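Potthorpe bedding store revises its bed-making order

Osa, the bedding supplier on the Potthorpe site, has changed the order in which beds are made up in its 36 guest rooms. The new order took effect in December and applies to all single and double beds.

Under the old sheet, the quilted pad went on last, over the duvet. Staff now lay it flat on the bottom sheet, with the duvet and pillow pushed up to the head of the bed until the pad is straight. Corners are squared at the top first. The lower edge is pulled down afterward.

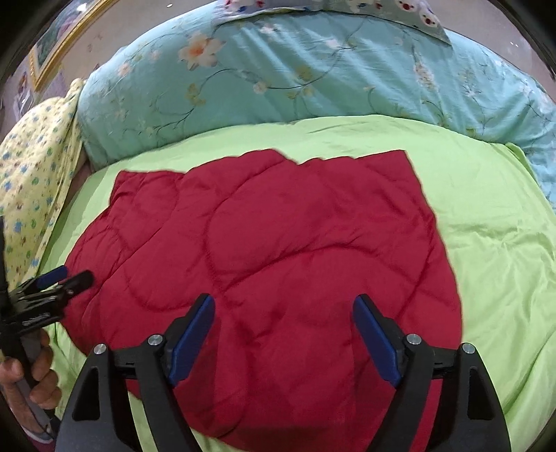 Kristine Talavera
Housekeeping and Linen Reporter

A red pad on a lime green sheet shows the margins clearly on the left and right, and a pad that has drifted to one side can be corrected before the duvet comes down. Small wrinkles along the top edge are acceptable under the Osa instructions. Folds in the sheet under the pad are not.

The store does not match sets by pattern. Floral duvets, plain sheets and printed pillowcases are issued by size only, a practice carried over from the Nishimura building, where the linen stock was kept until the move. Stock now stands at 4000 pieces, of which 2000 are sheets.

Quilted pads are washed separately from sheets and dried flat. Any pad with broken stitching goes back to the Prendudska workroom for repair. The workroom returned 21 pads last month, and a further batch is waiting on thread.

A revised instruction card is being printed for the linen closets on each floor.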